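Search our shop
Search
Home Panels Paints Fixings Delivery Contact

The Flumard wall panel, matt off-white

I'm Joelle Issa, and I've been selling panels out of Windport long enough to have strong feelings about them. The Flumard is the one I put up in my own back hall, and it's the one I steer most people towards when they ring up and say they just want a plain, pale wall and no fuss. It's flat, it's matt, and it goes up faster than you'd think (my first go took an afternoon, and I'd never held a panel saw in my life!).

Each panel is 970 mm wide and comes in two heights, 190 cm for boxing in under a stair or a sloping ceiling, and 235 cm for a normal room. The price is £35 a panel for either height. I know that looks odd, but they're cut from the same sheet and I'd only be charging you for my offcuts.

The colour is where I get the most phone calls. People ask for white and then worry when it looks a bit pink at breakfast and a bit green by teatime. Any matt off-white will do that. It picks up whatever light is going, and your carpet too if it's a bright one. Order a sample first, prop it up where it's going to live and look at it a few times over the day before you decide.
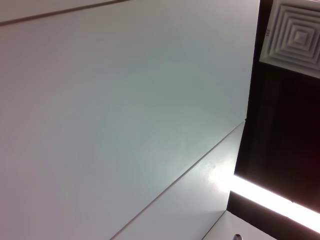

Matt off-white, showing how the shade shifts in the light.

If you want something warmer, have a look at the Sumell, which is more of a cream and has a very slight sheen. I like it in bedrooms. It does show fingermarks though, so I wouldn't put it anywhere near children or a dog.

Now, fitting. Leave the panels lying flat in the room for two nights before you start, and don't skip this just because you're keen. Use the Awwad grab adhesive on a sound, dry wall, or screw into battens if your wall is as wonky as mine was. Work out from the corner, dry fit everything first, and mark the backs in pencil so you know which goes where. I mixed up two of mine and had to recut one - very annoying, and entirely my own fault.

For cleaning, a damp cloth and a drop of washing-up liquid is plenty. Please don't use cream cleaner, as it leaves a shiny patch on a matt finish and you can't get it back.

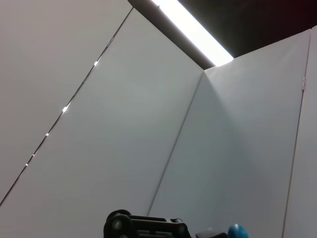
Can I paint the panels after they're up?
Any water-based wall paint will go on fine after a light sand and one coat of primer. Give the primer a full day before the top coat, and use a small foam roller if you want to keep the surface smooth.

Delivery is free up to 35 miles from Windport and I'll quote for anything further. Panels are stacked flat on the van, so make sure there's somebody in to help carry, especially with the tall ones. Samples go out by ordinary post.

Prices checked 1 September 2025.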